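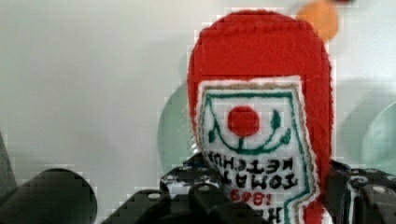

Should a robot arm carry on with its job by itself once the power comes back?

It should wait for a person to tell it to. The arm may wake up, find out where its joints are and light whatever lamps it likes, but it ought to stay still until someone standing where they can see it has pressed a button meant for that purpose.

I have held that view for a good many years, and held it rather lazily, the way one holds views about seat belts. Then on 13/03/2019 the lights went out for a few seconds at our end of Haverford, and I found that I had been looking after a machine that did no such thing.

I had better say what the work is. We teach an arm to handle kitchen things: bowls, a mug, plates, and a great heap of toy food, some of it hard and some of it soft. It is slow, pleasant work, and visitors tend to smile when they see the table, which is fair enough. The toys are there for good practical reasons. A felt ketchup bottle gives when you squeeze it, and an arm that has only ever met hard plastic fruit tends to squeeze far too much. We had spent six weeks getting the grip right for soft things, and I was fond of the result, I don't mind admitting it.

The power went while the arm was partway through a pick. It stopped, as it should, and the brakes held. A colleague leaned over to move a bowl back to its proper place, which is what any of us would have done, and the electricity came back. The arm sat there for 23 seconds (we have the log, so I can be exact) and then it finished the pick. The fingers closed on the edge of the bowl and on my colleague's thumb along with it.

The thumb was bruised and the nail went a nasty colour. We had tea, we filled in the form, and by the afternoon there was a certain amount of laughing. I laughed too. It was only on the way home that I began to feel cold about it, and I have gone on feeling rather cold about it ever since, which is why you are getting this long essay instead of the short note I promised the newsletter.

There were two faults, you see, and they had been sitting one on top of the other. The first was in Stavar, the program that queues up the jobs. It had a setting called "resume after interruption", and the setting was on. It had come switched on. The second was in the gripper. We had set the closing force to 25 on its own scale, which is gentle, and we had never saved that number in the place where it would live through a loss of power. So the gripper came back up with the force it had left the maker with, and on the same scale that was 500. My colleague's thumb was spared by the rim of the bowl, which took most of it.
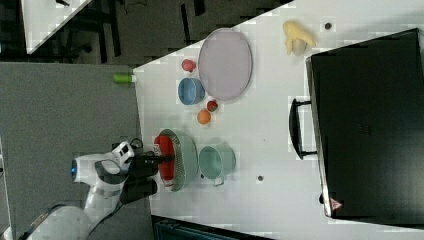

At the table in Haverford: the gripper over the pale green bowl, with the mug next to it.

Now, Grondari, who supplied the arm and the software together, were perfectly civil when I rang. They pointed out that the resume setting is described in the manual, and it is, on a page I had certainly turned over. They pointed out that customers with long overnight jobs like it very much. I believe that as well. If you have a thousand small boxes to shift before morning and the supply flickers at two o'clock, you would be glad to come in and find the boxes shifted. I used to work in a warehouse at Wekness and I remember what it was to arrive and find everything stopped and a manager already standing beside it with his coat on.

All the same, I think they have it the wrong way round, and I told them so at more length than the poor man on the telephone deserved. The people who want a machine to start up by itself know that they want it. They will go looking for the setting, and they generally have a fence round the machine besides. We had a table in a room with chairs. The people who would be hurt by the setting are the ones who have never heard of it, and they are hardly going to hunt through a menu for the name of a thing they don't know exists. A default is a decision made on behalf of whoever didn't read the page, and I would like it made kindly.

The force is the same argument in a smaller size. I can see why a gripper leaves the maker set strong: it looks well in a demonstration, and a weak one gets sent back by people who think it faulty. But when it has forgotten what it was told, surely it ought to come back feeble and let somebody turn it up. I would far sooner sweep up a dropped plate.

I must take my own share, too. I had signed the sheet that said the arm had been checked. What I had checked was the big red button, which I pressed every week with some satisfaction, and which worked every time. It had never entered my head to pull the plug out of the wall with a job half done and then stand well back and watch. We do that now, on the first working morning of the month, and again after any update. It takes a few minutes and it is dull, apart from the once, when it caught the force number slipping back again.

Grondari have said that the next version of Stavar, due in September, will ask the question when it is first set up. I am pleased about that, and I would be more pleased if the answer already filled in were the cautious one. They have not told me which it will be. In the meantime ours is switched off, with a strip of tape over the corner of the screen to remind us, and the thumb has grown most of a new nail.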